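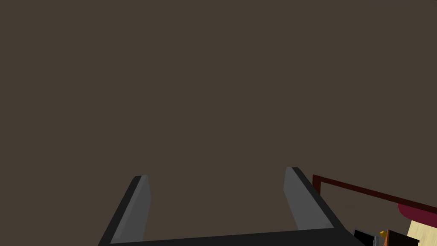
I'm Shewit Negash, and I've been building the Plivance teleop kit out of my workshop in Milldale for long enough that I've stopped pretending it's a side project. Plivance is a hand controller plus the software that goes with it, and it lets you show a robot arm a task by doing the task yourself. You hold the grip, you move your hand, the arm moves with you, and the whole thing gets recorded as a demonstration you can train on. It runs on a real arm or in simulation, and I'd really like you to start in simulation! The wrist view there is plain on purpose: flat light, no cast shadows, a brown surface, and the two black fingers always in sight so you know how far open you are. With the jaws wide open and the tray mostly out of view down at the lower right, you learn very quickly to swing over toward what you want before you start closing anything.

What's in the box

The hand controller, a clamp base for it, a foot pedal, a USB cable (the long one, I got tired of the short one too), and a license for the Clavton practice tasks. Clavton is my name for the set of tabletop sorting and packing tasks that come with the software. There are 23 of them and they go from picking up one block to emptying a tray in a set order.

The controller weighs 744 grams with the clamp on. I know that sounds heavy for something you hold, but the clamp and arm take the load, so what you feel in your hand is a lot less.

How a demo goes

Press the pedal once to start recording. Move the grip and the gripper follows. Squeeze the trigger and the fingers close in proportion, so half a squeeze is half closed. Press the pedal again to stop, then keep it or toss it from the little menu. If you run out of room with your arm, hold the side button, move your hand back to somewhere comfortable, let go of the button and carry on. The robot stays put while you do that — people always hold their breath the first time.

You get 6 axes of motion. There's a slow mode as well, which I use for anything small or wedged in beside something else. Please don't feel like that's cheating. Slow, clean demos have been much nicer to train from in my own work than fast ones with a lot of wobble in them.

Wrist view or overhead view?

Both get recorded by default. I drive from the wrist view for the last bit of a grasp and switch to overhead for the travel, but my friends at Mansour (they do small-parts packing) leave it on wrist the whole time and get along fine.

What it works with

Windows and Linux. No Mac version yet, sorry. Files save as plain folders with the video, joint positions and trigger values side by side, so you can open them in whatever you already use.

Warranty is 6 months on the controller, pedal included. The next batch ships in February, and you can email me through the contact page if you want to ask whether your arm is supported before you order.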